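About Fudumside

Fudumside records robot tasks for companies that want a two-armed robot to learn a job from a person. We started in a back office in Lavthorpe with 2 desks and now run 5 operator stations in the same building.

An operator holds a pair of hand controls and steers both arms through the task from start to finish. Most new tasks begin in simulation. Our gear assembly task, Gokum, is set up with two black arms over a dark tabletop and the white parts lying between them.
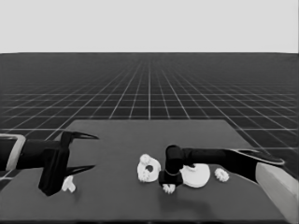 Badawi, a customer since our first year, told us that 100 careful runs did more for their robot than the 300 hurried ones they had recorded themselves. We have kept to small batches ever since. Operators practice a task before any run is saved, and runs with long pauses are done over.

We deliver the recordings with notes on how each task was performed. Visitors are welcome in May, when the stations are open to schools in the mornings. Please call ahead.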